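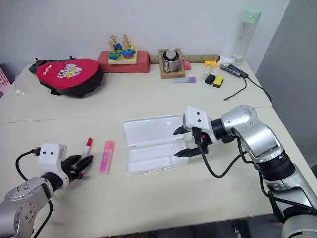 Nithin Poojary, Household Editor
April

Home | Kitchen | Workshop | Desk & Paper | Contact

Applying for jobs from the kitchen table

The notice I answered last spring wanted two attested copies of everything, a form filled in by hand in block capitals, and an envelope with the post applied for written in the top left corner. Vastenau district works department, junior stores officer. I didn't get it. I did get quite good at the paperwork, which has to count for something.

Clear the table first, and wipe it, then dry it. Jam travels. I once sent a grade sheet to Tzanetos with a butter thumbprint on it the size of a postage stamp, and they kept it on file for a year.

Photocopy the blank form before you touch it. Fill in the copy in pencil, find out that your address doesn't fit in the box, swear, and only then start on the real one. Black ballpoint, never gel. Gel ink looks lovely until you fold it.

If the notice asks for a statement of 200 words, they will count. Mine came to 217 and was returned with the last line struck out, and that was the line where I said I was good with detail.

Passport photos curl in a steamy kitchen. Keep them flat inside a heavy cookbook and write your name on the back in pencil, near the edge. Glue stick, not staples, unless they ask for staples - some do, and they mean it.

Fees are the other trap. Ernura wanted 1000 by bank draft, non-refundable, and the bank closes earlier than you think. Clip the draft to the form with a plain paper clip. Tape takes the print off.

Cut the advert out and keep it with your copies in a freezer bag. By the time anybody rings for an interview you will have forgotten which post it was, and so, in my experience, will they.
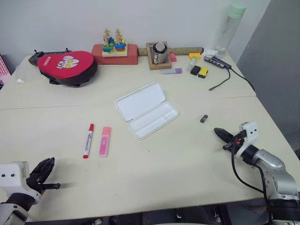 Comments

Begoña Llorente: Freezer bag, yes, but write the closing date on it in big letters. I had Gellix all done and attested and it sat on top of the fridge till the week after.

Anonymous: what if the form says blue ink only

Nithin Poojary: Then blue. The form always wins.

Anonymous: mine says blue on page one and black on page 2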